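May 30, 2020

Second day on the Zonus car data. No track time until October at the earliest, so the work is all correlation, and I am doing it from the kitchen table.

Ran the 34 baseline laps from the Plitetti test through the new tire model. Rear surface temperature is still over-predicted in the long right-hander, and the error grows with stint length. The first 5 laps match well. After that the model loses rear grip faster than the logged lateral acceleration says it should. I suspect the convection term. It was fitted with the old floor, and the airflow over the inner shoulder has changed with the new one.

Shalini Rathore sent the damper histograms at noon. Low-speed rebound is stiffer on the left rear than the setup sheet states. Either the sheet is wrong or the damper is out of tolerance. Benedek Boros has the dyno curves on the Clallon server and will compare them tonight. If it is the damper, part of my grip loss is mechanical and I have been tuning the wrong parameter since yesterday.
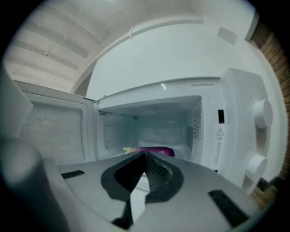
Microwave, door open.

Call with Bisht at three. They want to move the front ride height sensor again. I objected. Each move costs us a recalibration, and the present bracket is stiff enough. Left it open until they send the vibration spectrum.

Afternoon: resampled the wheel speed channels to 200 Hz and reran the slip ratio calculation. The spikes under braking are gone, so those were aliasing. Traction phase unchanged.

Run 911 is still missing its fuel load. Asked Shalini to look in the paper log. Without it I can't use the run for the mass sensitivity.

Tomorrow: refit convection with the rear ducts blanked, then wait for Benedek's curves before touching anything else.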